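Última revisión: 18/06/2025

# Preguntas frecuentes sobre el taller de reparación de Evley

**¿Quién puede traer aparatos?**

Cualquier persona empadronada en el municipio. También se atienden pedidos de asociaciones, con un límite de tres aparatos por visita.

**¿Qué se arregla y qué no?**

Se aceptan lámparas, radios, tostadoras, ventiladores, auriculares y cables. No se aceptan microondas, televisores de tubo ni aparatos con gas refrigerante. Los teléfonos solo se miran si el fallo está en el conector de carga o en la batería.

**¿Merece la pena reparar un cable de carga?**

Depende del cable. Si el daño está junto al conector y el resto se conserva bien, se puede cortar y soldar una clavija nueva. Un cable fino y barato suele fallar otra vez por otro punto.

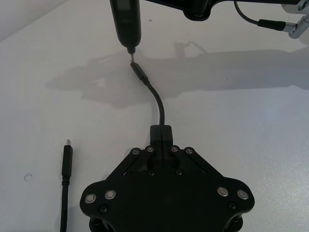
Safta Dobre nos escribió que a ella le compensó: pagó solo la clavija y el cable sigue funcionando desde octubre. Pedía que lo dijéramos más claro, así que queda dicho: con cables largos o de buena calidad, tráigalo y lo miramos.

**¿Cuánto cuesta?**

La mano de obra es gratuita. Las piezas se pagan a precio de compra, y si pasan de 17 euros se pide permiso antes de montarlas.

**¿Hay que pedir cita?**

Sí, en el mostrador o en el teléfono interno 776. Sin cita se atiende si queda hueco al final de la tarde.
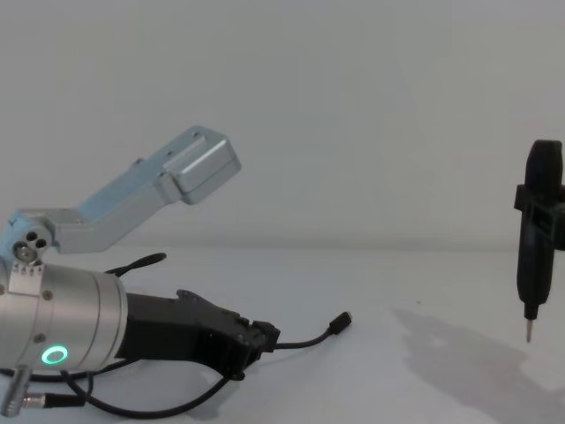
*Mesa blanca y brazo articulado.*

**¿Puedo quedarme mientras lo reparan?**

Sí, y lo preferimos. Quien trae el aparato explica el fallo y puede ayudar a desmontarlo. Los menores de edad deben venir acompañados.

**¿Qué pasa si no tiene arreglo?**

Se lo devolvemos montado o lo dejamos en el contenedor de residuos electrónicos, como usted prefiera. No guardamos aparatos para piezas sin autorización firmada.
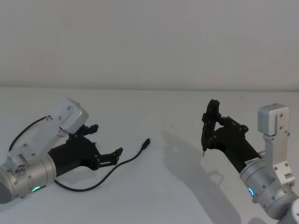
La autorización se recoge en el mostrador y vale para un solo aparato. Si cambia de idea, tiene dos semanas para retirarlo.

**¿Dan garantía?**

No. Si el mismo fallo vuelve, pida otra cita e indique el número del resguardo.

**¿Con quién hablo para donar herramientas?**

Con Ovidiu Căpraru o Luminița Mocanu, en el mostrador. Ahora faltan destornilladores de precisión y estaño.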